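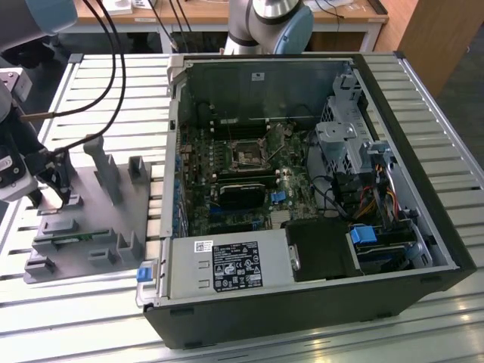 Tower on its side, cover off, socket empty

Old office tower, CPU swap or leave it alone?
Home Computing > Upgrades and Repairs

lorna_grewal
Hello everybody, and thanks in advance for reading all of this, I do go on a bit. I have inherited the office computer you see at the top and I have grown fonder of it than I probably should. It's one of those older towers where somebody gave real thought to the person opening it up. There are blue tabs and clips in there to show you where to put your fingers, and after years of laptops held together with glue I could have hugged it.

My plan was to put a faster processor in, plus a 256 GB solid state drive, and hand it on to my nephew in June when school lets out. The old processor is out already. Now I'm having second thoughts, because my brother-in-law tells me I'm throwing good money after bad. Is he right? And if I do go ahead, is there anything I should take care of while the socket is bare and everything is easy to reach?

ravindra_n
What a nice machine to learn on! Go ahead and do it. A used chip for a board of that age costs less than a pizza. Do check the BIOS version before you order anything, though. Some of these office boards only accept a newer chip after an update, and you need a working processor in the socket to run the update, so hang on to the old one.

Also, keep the lid of the socket closed whenever you walk away from it. I dropped a screw into one years ago and spent an evening with tweezers and a magnifying glass, and I still think about it when I can't sleep.

Irja J.
I'm going to side with the brother-in-law, sorry Lorna. The processor is the last thing I'd spend on. Memory and the solid state drive will do far more for a kid doing homework and watching videos. I've fixed up 8 of these for our library and left the original chip in every one of them, and the only complaint I ever got was about the fan noise.

ravindra_n
Irja, I agree with you on the drive, but he's a teenager and there's a graphics card in there. You know perfectly well he is going to play games on it.

Irja J.
Then he can save up for a better graphics card and find out about power supplies the way we all did :)

husnu_k
Can I put in a word for how you handle the thing once it's out? Hold it by two opposite edges and nowhere else. I see people put a thumb right in the middle of the underside and then wonder why the computer won't start.

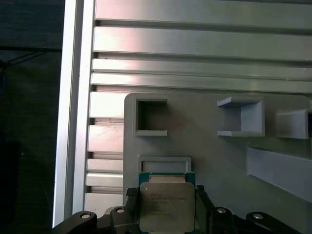 The other half of it is having somewhere to set it down. I used to lay mine on whatever was nearest, an envelope or the back of a manual, and of course I went and put my elbow on one. Now I have a little plastic tray that lives on the bench, and the chip goes in there the moment it leaves the socket. An egg carton lined with an antistatic bag does the same job if you'd like to keep your money.

Wipe the old paste off the metal lid with rubbing alcohol and a coffee filter, too. Paper towels leave fuzz. Put a dot of new paste on after that, smaller than you think you need.

poonam_r
Seconding the coffee filter, I've used them for years! I don't agree on the small dot, though. I went too small once and the computer shut itself down every time my son opened a game. These days I spread a thin layer with an old loyalty card and haven't had any trouble.

husnu_k
We'll have to stay friends and disagree, Poonam. Mine has been running on a dot since before my daughter was born.

sushil_pant
Lorna, one thing I don't see mentioned is the cables. Before you move anything else, take a few pictures with your phone, from straight above and from both sides. The little front panel plugs are the ones that get you, and the power button won't do a thing if they go back in the wrong spot.

lorna_grewal
Oh, you are all so kind. I went out to the bench after supper with a cup of tea and took a whole pile of pictures like Sushil said. I've decided to order the drive and the memory first, as Irja suggests, and put the old processor back in so I can look up the BIOS version for Ravindra. If it still feels slow after that, I'll go hunting for a chip. Does anybody have a favorite brand of paste, or is it all much the same?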